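June 8, 2023

The official visit to Tradberg began this morning. Her Serene Highness Princess Constanza was not able to travel, and the household was represented by Constanza Figueroa, Lady-in-Waiting, who carried the Princess's letter to the organizers of the Fleritine Regatta. The party left the residence by car and was received at the harbor gate by Alvar Bråten, president of the sailing club, and Tove Kragh, who has charge of protocol for the town.

The welcome was brief, as had been requested in April. Mr. Bråten spoke in English and then in French. Miss Figueroa read the letter in full and presented the silver cup which the household gives to the regatta every second year. The cup had been engraved with last season's spelling of the club's name. It will go back to the engraver after the closing dinner, and Mrs. Kragh has agreed that it may stand on the table until then with the inscription turned to the wall.

The party next went on board the committee boat to follow the opening race. There were 28 entries. The start was held back by light wind, and the time was used to introduce the junior crews, two of whom had come from Pomare at their own expense.

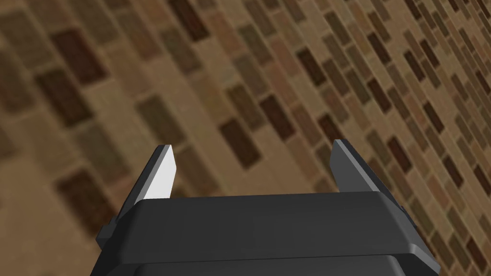 *Staggered rows of small rectangular tiles, with a dark gray gripper in the foreground.*

Leandro Bravo led from the second mark and won by 53 seconds. He is a courteous young man and came ashore at once to be presented. Miss Figueroa conveyed the Princess's good wishes, and Mr. Bravo asked that his thanks be passed on to Her Serene Highness for her note after his injury. This should be entered in the correspondence book. Iara Farías finished fourth after a poor start and was generous in her remarks to the press.

Lunch was served at the Hotel Ullico. The seating plan had been changed overnight without notice to this office - the mayor was placed at the second table, and Mrs. Kragh moved him before the guests came in. The fish was very good. Speeches were kept short, with the exception of one.

The afternoon call on the children's sailing school went forward as planned. Miss Figueroa accepted a drawing and a small model boat, both of which are to be acknowledged by letter. The boat has lost its rudder in the car and must be looked for under the rear seat.

Dinner is at eight, dark suit, no decorations. The cars are ordered for half past seven. I have still to confirm with Mr. Bråten who will answer the toast.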